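Shared breakfast kitchen in Genthorpe stays open after council vote

GENTHORPE. The shared kitchen in the old Chávez bakery building will stay open for two more years. The town council decided this on Tuesday evening, after a long discussion in which the cost of heating was the main question. The kitchen serves a morning meal to people who live in the rented rooms of the station district, where many apartments have no stove of their own.

The contract between the town and the kitchen association would end in June. Without a new contract the association had to leave the building, and the owner wanted to use the ground floor as storage. Now the rent stays at the same level for the first year. For the second year the two sides will speak again, but the association can't be put out before the contract ends.

In the last year the kitchen gave out 1,674 breakfasts. The number comes from the yearly report, which the council members received one week before the meeting. Most of the guests come between six and eight in the morning, on the way to the early train to Beratton. Many of them work in the warehouses there and have a first shift that begins before the shops in Genthorpe open.

The breakfast is simple. There is bread, butter, jam, sometimes eggs, and coffee or tea. Who wants toast makes it alone, and who comes last cleans the counter. These rules are written on a paper next to the door, in four languages, and according to the association they cause very few problems.
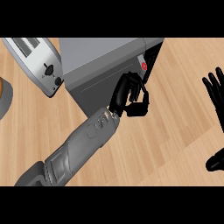
Toast is part of the simple breakfast that the association wants to keep.

The discussion on Tuesday was not always friendly. A group of council members from the north side of the town asked why Genthorpe should pay for a service that is used by people who earn their money in another town. They proposed that Beratton should take half of the costs. The mayor's office answered that it had already written to Beratton in the winter and that the reply was polite but without a promise. The proposal was voted on separately and did not find a majority.

Other members spoke about the building itself. The bakery closed a long time ago, but the walls are thick and the rooms in the back are still cold in April. Last winter the heating had to be repaired in the middle of January, and for nine days the guests ate with their coats on. The town will now pay for new windows on the street side. The work should be done in the summer, when the kitchen has fewer guests, and for this time the breakfast moves to the school cafeteria on the other side of the square.

Also the opening hours will change. Until now the kitchen was closed on weekends, because the association did not have enough people with a key. From fall it will open on Saturday morning too, at first as a test until the end of the year. Sunday stays closed. Some guests had asked for an evening meal, but the association says this is not possible with the present rooms, and the neighbors on the second floor would not be happy with noise after ten.

The price of a breakfast remains unchanged. Guests who can pay put their money in a box at the entrance, and guests who can't pay don't have to explain it. The council had asked if a fixed price would bring more income. The association calculated this and came to the result that the extra work with tickets and change would eat most of the money again.

A smaller part of the costs is paid by Umitico, a cleaning company from the station district. The company gives 400 a month and lets its own workers eat there before the first tour. It has told the town in a letter that it will continue with this for as long as the contract runs. In the same letter it asks for a better light in the courtyard, where its workers leave their bicycles in the dark. The town will look at this question together with the windows.

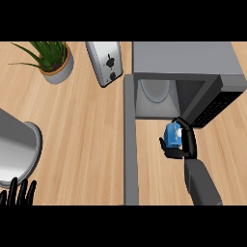 A toaster and a green plant on a light wooden counter.

For the guests there is one more change which was hardly discussed. The second room, where today old shelves and boxes from the bakery are standing, will be emptied and get tables. It has been the wish of the association for a long time, since on rainy mornings the line goes out to the sidewalk and people miss their train. The town's building office must still check the back exit. If the door is too narrow, it must be made wider, and this would cost more than the sum that is planned now. A result of the check is expected before the windows are ordered.

The furniture for the second room does not have to be new. The association is asking people in Genthorpe for chairs and small tables that are still strong. They can be brought to the courtyard entrance on weekday mornings until nine. Sofas, mattresses and electric devices are not accepted, and also no dishes, because the cupboards are full.

The council voted for the contract with a clear majority. Two members did not take part in the vote because they rent out rooms in the district. The text of the contract can be read in the town hall, on the first floor, during the normal office hours. The next report about the kitchen will come to the council in the spring, and it should then also say how many guests came on the Saturdays.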